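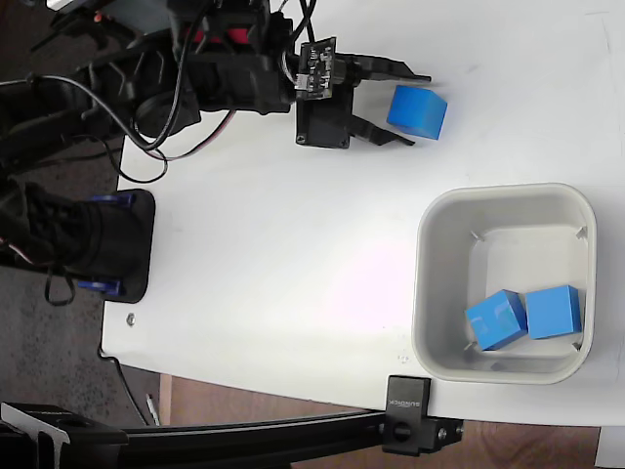
Grey bin at the right of the table, two blue cubes in it and one still out.

13/11/2018
Posted by Hermine Holzer
6 min read

Ticket: 873
Site: Nunwood, activity room
Item: white table (Bachmann), grey bin (Narnent), blue cubes (Prostell)
Summary: bin creeps across the tabletop during pack-up, cubes don't settle flat
Priority: low, but I'd love to fix it
Status: closed, one follow-up open

ORIGINAL REPORT

Hi all! I've got a fun one. The grey bin on the white table won't stay where it's put. You set it down square near the right-hand side, start dropping cubes in, and by the end of the session it has wandered a good bit toward the edge. It hasn't gone over yet, but I've caught it with a corner hanging out and I don't want cubes all over the floor.

Second thing, maybe related. The cubes don't land flat. Have a look at the pair in the photo: one is sitting nicely against the wall and its neighbour has come to rest on an angle. When they tilt like that they take up more room, and a full set ends up poking above the rim so another bin can't stack on top. I really like this bin (the rounded corners and big chunky rims are lovely to grab) so please don't tell me to buy a different one before we've had a proper go at it.

What I'd already tried before logging: turning the bin around, wiping the table, wiping the bin. No change that I could see.

LOG

Entry 1, reply from supplies desk
Thanks Hermine. Can you tell us whether it creeps when it's empty, and whether the table is level? Also please check the underside of the bin for a film. Some of the Narnent bins went out with a clear protective sheet still on the base and it is very hard to spot.

Entry 2, Hermine
Great questions. Empty bin, bumped the table with my hip a few times: no movement worth mentioning. Put a marble on the tabletop and it rolled off to the right, slowly and with great confidence. So no, not level! I hadn't even thought of the table. I was blaming the bin the whole time.

Film: I ran a fingernail all along the base and found nothing to lift. I'm calling that one clear.

Entry 3, Hermine
Did the table. It has screw-in feet on the Bachmann legs and the two on the right had been wound up further than the two on the left, I'd guess from when we shifted it for the floor polishing. Turned them down until the marble stayed put in the middle. It now sits still wherever I place it, apart from one area near the front that I'll get to in a later entry.

Then the test. I made it a proper one because I was enjoying myself by this point. Put strips of masking tape on the table along two sides of the bin, dropped 40 cubes in from hand height, one at a time, and measured the gap to the tape at the end.

Before levelling: 14 mm of drift
After levelling: hardly any, less than I can read on my ruler

I was thrilled. It's a set of feet and a marble, and it took less time than typing this up.

Entry 4, supplies desk
Very nice. Leave the tape on for a few sessions and report back. On the tilting cubes, how are they being put in?

Entry 5, Hermine
Tape stayed on, and the bin moved again. A smaller amount, but it moved. So I stood and watched a whole pack-up, and what happens is that people throw. From a fair way off! It's a good game and I've no wish to stop it, but a cube arriving sideways hits the inner wall and gives the bin a shove every time. My test dropped them straight down, so of course it came out well.

Repeated the test with 20 cubes tossed from the opposite side of the table. The bin shifted, and most of the cubes finished on an angle.

As for the tilting, a few things I noticed:

- A cube placed by hand goes flat nearly every time.
- A tossed cube slides along the bottom until it meets a wall or another cube, then often props itself up on whatever it met.
- There are small white tabs at the inner corners of the bin. A cube that ends up right in a corner can catch on one and lean. Those in the middle of a wall are fine.

Does anyone know whether the white bits are meant to stay in? I've left them alone for now because I don't want to pull something out that's holding the rim on.

Entry 6, supplies desk
Please leave them in until we've asked Narnent. For the movement, try a square of rubber shelf liner under the bin, cut smaller than the base so it can't be seen or picked at.

Entry 7, Hermine
Shelf liner is in. What a difference! I cut it a finger's width in from each side and the bin is stuck fast, even with the enthusiastic throwers. You can still lift it straight up with two hands and the liner stays behind on the table. It needs a rinse now and then or it gets dusty and starts to slide, so I've added that to the cleaning sheet.

I also cut a second piece of liner for the inside, flat on the bottom. That was for the tilting, and it's helped more than I expected. The cubes stop where they land and don't skate into the wall. They're quieter too, which the room next door has already mentioned to me in the kitchen.

Small downside: fluff. Blue cubes show every bit of it. I shake the inner liner out over the garbage at the end of the day.

Entry 8, Hermine
Back to the spot at the front of the table. There's a little silver screw head set into the white surface, toward the left. My cloth snags there when I wipe, and a marble rolled over that patch changes its mind. I'd like to know if it can go down a touch further. I don't want to lean on it with a screwdriver and crack the white top, so I'm leaving it for someone who knows these tables. It has no bearing on the bin, which lives on the other side.

Entry 9, supplies desk
Logged separately as a surface check. Please don't turn it in the meantime. Are you happy for us to close the bin part?

Entry 10, Hermine
Very happy. Here's where I've landed, in case another room has the same bin and table and comes searching:

Level the table first, using the feet. Check with a marble in more than one place.
Put rubber liner under the bin, cut smaller than the base.
Put another piece inside if the cubes are tossed in.
Keep the bin a hand's width from the edge anyway.
At the end, lay the top layer flat by hand so the next bin will stack.

That last step takes hardly any time and some of our group have decided it's the best job in the room. They love the colour of a full layer, all those blue tops lined up — so do I, to be fair.

STILL OPEN

White corner tabs: waiting on a reply from Narnent. Expected in December.

Closed by Hermine Holzer. Tape is off the table, marble is back in the drawer under the sink, spare liner is rolled up beside it. Help yourselves to a piece.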